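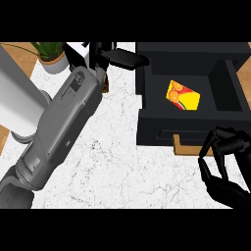 Re: [drorham-homes] Drawers that won't shut, and what we keep in them

Search the archive
Enter keywords
Go

Filed under: Furniture & Storage, Members' Questions

Orestis Galanis wrote:

> Dear all,
>
> I have inherited my aunt's chest of drawers. It has five drawers and I would put
> the number that open without violence at two. The bottom one is the worst. It comes
> out a hand's width, stops dead, and then either goes no further or arrives in my lap.
>
> My brother-in-law says plane the sides. The man at the hardware shop says
> never plane anything and sold me a spray. The spray smells of pears and has
> done nothing except make the jumpers smell of pears.
>
> Also, and this may be a separate question, what does everyone do about the
> contents? I took everything out to have a look at the runners and now it won't
> all go back in. I swear it did before.
>
> Orestis

Orestis,

Put the plane down. Your brother-in-law may be right in the end, but it is a February sort of right. Wood swells in the damp and shrinks when the heating has been on for a bit, and if you shave the sides now you will have a lovely loose drawer by summer that rattles every time a bus goes past. I did this to a sideboard once and we had to wedge it with beer mats for the rest of its life.

Get the drawer right out and turn it upside down on a blanket. Look at the bottom edges of the two sides, where they rub. On an old chest those edges will have worn into a curve, deeper at the back, so that the drawer sits nose up when it's shut and nose down when it's open. That would explain the stopping dead. It's catching on the rail above. Then put a torch inside the carcass and look at the runners, which will have matching grooves. If you can lay a fingertip in the groove, you need new strips glued in, and that is a cheap afternoon with some hardwood offcuts. If you can't, you need a candle.

I mean a plain white candle. Rub it along the bottom edges and along the runners until you are bored, then do it again. No oil, no butter (someone on this list once recommended butter and I have never forgotten it), and no more pear. Oil soaks in and the wood swells up to thank you. You'll want to wipe off what you can of the spray first with a rag and a little white spirit, window open.

The lap business is a missing stop. There should be two small blocks at the front of the rail, or one at the back, and somebody's uncle will have knocked them off moving house. A bit of batten the size of a domino does it. Glue, no nails, and check which way the drawer has to tilt before you fix it, or you'll never get it in again. Ask me how the sideboard met its second misfortune.

If it turns out to be something newer with metal slides, ignore all of the above. I had a Gotari bedside unit with those and the only cure was to hoover out the fluff and tighten the screws. It took 11 minutes, most of it spent looking for the screwdriver, which was in the drawer.

Now, the contents. Of course it won't all go back. Things in a drawer settle over the years like silt, and once you've disturbed them they take up half as much room again. My own kitchen one yielded 40 takeaway menus, including several for the Karagiannis place that closed in 2000, and a key to a door I don't believe we ever had. I kept the key. You always keep the key.

What has worked here, more or less, is that each drawer gets one job and the job is written on masking tape on the underside of the front, where visitors won't see it and think us unwell. Heavy things go at the bottom. Jumpers get folded in thirds and stood on edge like records – I resisted this for years on the grounds that my daughter suggested it, and I was wrong. Nothing gets stacked higher than the front panel, since that is the other thing that makes a drawer stick and the one people spend money on sprays to avoid noticing.

There is one drawer in this house with no job, and I'd advise you to allow yourself the same. String, batteries of unknown health, the Stastach manual for a mixer we gave away. My wife calls it the archive. Once it's full, something must come out before anything goes in. We have both broken this rule and each believe the other one started it.

Does the chest have a back panel that's come loose, by the way? If the carcass is out of square none of the candle wax in Drorham will help you. Measure corner to corner across the back, both ways, and see whether the two match. Let us know before you glue anything. Someone on here has a set of long clamps that I lent them before Christmas, and this might be a good moment for them to come forward.

R.

This site uses cookies to remember your archive settings. Accept | Manage preferences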